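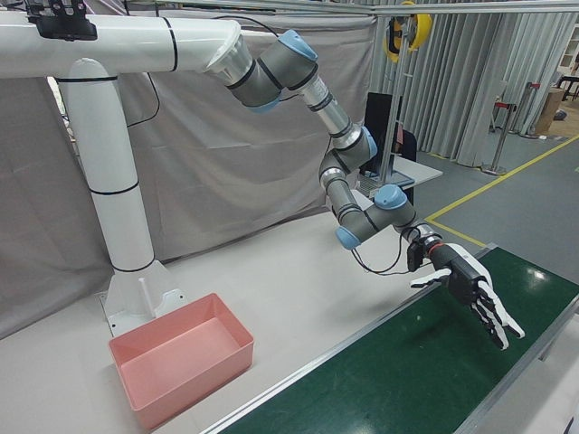

Les bornes de Sadthorpe : relire un plan de 1721 sur le terrain
Notes de l'orateur

Ouverture (ne pas dépasser deux minutes)

Commencer par la question que posent les notaires : où passe la limite ? La réponse courte, c'est qu'elle passe là où les deux voisins ont accepté qu'elle passe, à condition qu'on puisse encore le retrouver. Le reste de l'exposé porte sur cette condition.

Dire tout de suite qu'il y aura peu de formules. Les calculs de compensation sont dans le document distribué à l'entrée. Si quelqu'un pose la question des moindres carrés, renvoyer à la fin.

Rappeler l'étendue du travail : la commune de Sadthorpe, plus une bande étroite du côté de Grallham, parce que le ruisseau qui les sépare a changé de lit. 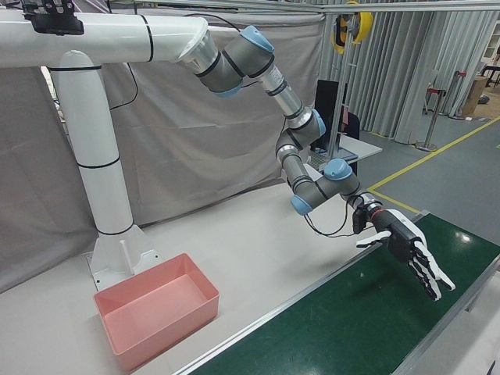
Saturnino Salcedo
Géomètre, chargé des plans anciens
Notes révisées le 23 novembre 2025

Le plan de 1721

Laisser le temps de regarder. Le plan est orienté avec le sud-est en haut, ce qui perd tout le monde pendant une bonne minute. Indiquer l'église, puis le gué, puis le chemin du moulin. Une fois ces trois points placés, le reste se lit.

Le plan compte 123 parcelles numérotées. Le registre qui l'accompagne donne pour chacune le nom du tenancier, la nature de la terre et une surface. Les surfaces sont bonnes dans les champs ouverts et mauvaises dès qu'on entre dans le bois. L'arpenteur a probablement fait le tour du bois à la chaîne et partagé l'intérieur au jugé - les lignes y sont trop droites pour avoir été marchées.

Préciser l'unité. La perche de Sadthorpe n'est pas celle de Grallham. Le registre ne le dit nulle part, on l'a déduit de deux murs qui n'ont pas bougé. Insister là-dessus, c'est l'erreur la plus fréquente chez les collègues qui reprennent un plan de cette époque : ils appliquent une conversion trouvée dans une table et tout se décale d'un côté.

Si le public est pressé, sauter l'histoire de l'encre brune.

L'encre brune (facultatif)

Certaines limites ont été repassées plus tard, dans une encre qui a viré au brun. Elles correspondent presque toutes à des ventes. On ne sait pas qui tenait la plume. La parcelle du vieux pressoir a été repassée deux fois, avec deux tracés différents, et c'est celle qui nous a donné le plus de mal.

Le levé de 1988

Passer assez vite. C'est un travail propre, fait au théodolite, avec des carnets complets. Le seul défaut est que les opérateurs ont rattaché leurs mesures à des clous plantés dans la chaussée, et la chaussée a été refaite. Il reste deux clous. Ils suffisent pour caler une translation et une rotation, mais ils ne permettent aucun contrôle.

Montrer la page du carnet où l'opérateur note « borne couchée, remise debout ». C'est une phrase terrible pour nous. Remise debout où ? À quelle distance du trou d'origine ? Marquer une pause, les praticiens dans la salle comprendront.

Les bornes elles-mêmes

On a retrouvé 40 bornes. Donner le chiffre, puis expliquer ce qu'on appelle une borne retrouvée : une pierre taillée, enfoncée, avec ses témoins dessous. Les témoins sont des morceaux de tuile ou de brique cassés et enterrés au pied de la pierre. Si les morceaux se raccordent entre eux, la pierre n'a pas été déplacée. S'il n'y a rien dessous, c'est une pierre dans un champ.

Raconter la borne du verger. Elle servait de cale à une barrière. Le propriétaire pensait que son père l'avait apportée de la carrière. Les tuiles étaient encore dessous, à une main de profondeur, et les cassures se raccordaient parfaitement.

On creuse à la truelle, jamais à la bêche. On photographie avant de toucher. On remet les témoins dans l'ordre où on les a trouvés et on rebouche le jour même. 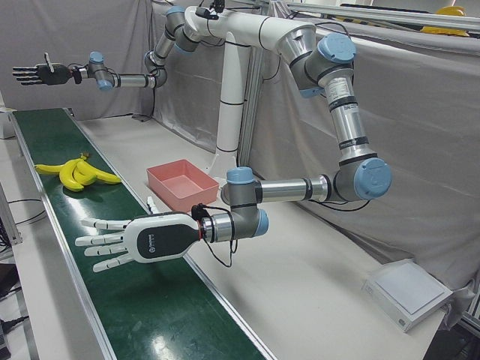
Deux bras articulés sur leur colonne blanche, devant un fond de tissu gris.

Les haies

Une haie n'est pas une limite. La limite peut être au milieu de la haie, au pied de la haie, ou de l'autre côté du fossé qui la borde. À Sadthorpe l'usage veut que le fossé appartienne à celui qui a rejeté la terre de son côté. À Grallham l'usage est le même, mais les actes disent souvent le contraire.

Conseil pratique : y aller en hiver, quand on voit les souches. Les vieux arbres étêtés sont presque toujours sur la ligne ou à une enjambée. En juin on ne voit rien, on se griffe et on rentre avec des mesures inutilisables. Nous avons fait la première campagne en juin.

Caler les deux plans

Procédé en deux temps. D'abord les points sûrs : angles de l'église, culée du gué, les deux murs. Ensuite les bornes avec témoins. Les haies n'entrent jamais dans le calcul, on s'en sert seulement pour juger le résultat.

Nous avons utilisé l'outil de Bilteteck pour le redressement du plan numérisé. Il fait bien ce qu'on lui demande, y compris des sottises : si on lui donne trop de points, il tord le papier pour passer par tous. Montrer l'essai raté, avec le bois étiré comme un chewing-gum. En général quelqu'un rit, attendre que ça passe.

La méthode de calage par secteurs vient du projet Lương, qui l'avait mise au point pour des plans de rizières. L'idée est de découper le plan selon les journées de travail de l'arpenteur et de traiter chaque morceau à part. Chez nous les coupures tombent sur les chemins - on voit très bien où il s'est arrêté pour reprendre le lendemain.
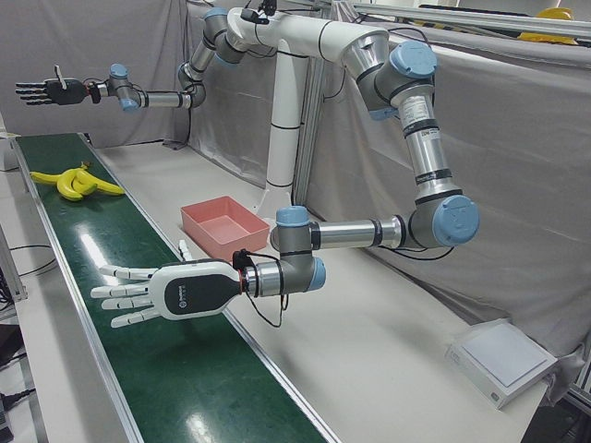
Une fois les secteurs calés, on compare les bords communs. Quand deux secteurs voisins donnent la même position pour une borne, on la garde. Quand ils divergent, on retourne sur place avant de toucher au calcul. Le cas du vieux pressoir s'est réglé de cette façon : le premier tracé brun suivait un mur dont il ne reste que la fondation, le second suivait le chemin qui l'a remplacé.

Le ruisseau

Sujet sensible si des gens de Grallham sont dans la salle. Rester factuel. Le lit de 1721 se lit encore dans la prairie, c'est une bande plus basse où poussent les joncs. La question de savoir si la limite a suivi l'eau relève du juge. Nous rendons les deux tracés, avec la marge d'incertitude de chacun, et nous ne prenons pas parti.

Questions probables

Le prix d'un bornage : ne pas donner de tarif, cela dépend trop du terrain.

La valeur juridique du plan ancien : il vaut comme indice, les titres passent avant.

Les détecteurs de métaux : sans intérêt pour des bornes en pierre, utiles pour les clous de 1988.

Où consulter le registre : sur rendez-vous, les mains propres, crayon seulement. Laisser l'adresse affichée pendant les questions et garder les carnets sur la table pour ceux qui veulent les feuilleter.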